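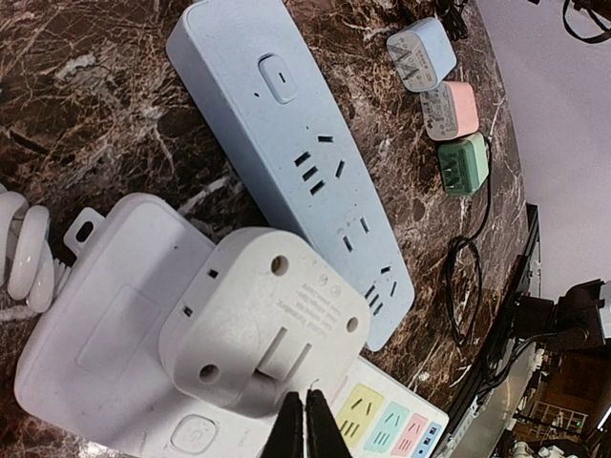 Blue power strip, plug adapter and some chargers.

Blog > Moving > Electricity

I moved to Grurkuddale in January and I have been meaning to write down how I set up the electricity, partly for people who asked and partly so I have it when I move again. The apartment is on the second floor of an older building on Mekonnen Street. It came with a stove, a refrigerator and a bed frame.

The first thing I did was walk through every room with a lamp and plug it into each outlet. It's boring and takes a while. Two outlets did nothing. One was controlled by a wall switch I had taken for a ceiling light. The other was dead and I reported it the same day. If you wait three weeks to report something like that, it gets harder to say it was that way when you came.

Then I drew the floor plan on graph paper and marked the outlets on it. I also turned the breakers off one by one and wrote on the plan which outlets went with which breaker. The labels inside the panel door were in pencil and half of them were wrong. The one that said "bath" was the bedroom and part of the hall. I wrote new labels and taped them over the old ones.

My kitchen and living room turned out to be on the same circuit, except for the stove. So the kettle and the space heater can't run together. I found this out at 6:30 in the morning, in the dark, before I had done the plan. Do the plan first.

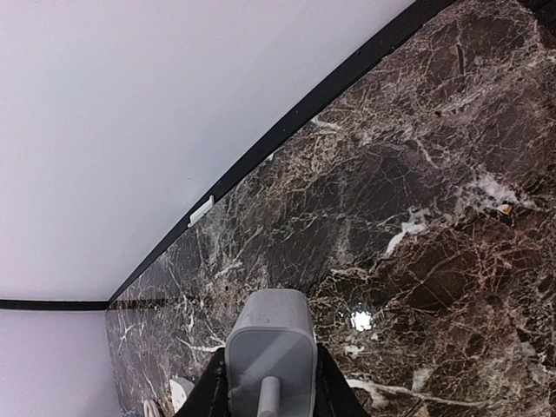
Opening the account

There are two suppliers in town, Clorex and Avar. I called both. Avar wanted a deposit of $216 from anyone without a local billing history, and you get it back after a year if you pay on time. Clorex wanted no deposit but charges a little more per unit. I had just paid first and last month on the apartment and a moving truck, so I went with Clorex. Over a full year the deposit would probably have been the better deal, and I may switch next winter.

Things to have ready when you call:

- The meter number. Mine is in the basement, third from the left, and the number is on a metal tag you need a flashlight to read.
- The meter reading on the day you got the keys. Take a photo of it.
- The lease, or at least the page with the dates and your name.
- A bank account number if you want the bill to pay itself.

The call took 20 minutes and most of that was hold music. The account was open the next morning. My first bill had a reading on it that was higher than my photo, because they had estimated it. I sent them the photo and they corrected it on the next bill without any argument.
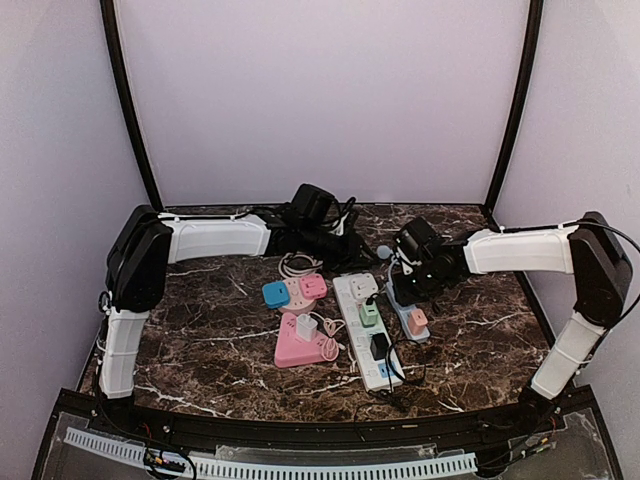 Doreen Haskett
Writer and editor of this blog

What I did about heat

The building has steam radiators and the landlord pays for that, but the bedroom one barely gets warm. I asked about it and was told it has always been like that. I bought a small heater with two settings, 1000 watts and something higher that I don't use. I run it for an hour before bed and turn it off before I go to sleep. It goes straight into the wall and never into a power strip. The manual says so and so did the man at the hardware store.

I also hung a heavier curtain and put a rolled towel along the bottom of the window. The towel did more than the curtain. I was surprised by that – the window looks tight, but if you hold your hand near the sill on a windy night you can feel it.

Other small things

The refrigerator was set to the coldest setting when I moved in. I put it in the middle and nothing has spoiled.

The hall light was an old bulb that got very hot, so I changed it. I kept the old one in a drawer to put back when I leave, which is maybe silly.

I read the meter every Sunday and write it on the calendar in the kitchen. The first week was high with all the cooking and the heater on at all hours. It has gone down since then, though the weather has been milder too, so I can't say how much of that is me.

Next month I want to look at the water heater. It's in a closet behind the coats and I haven't found the thermostat yet.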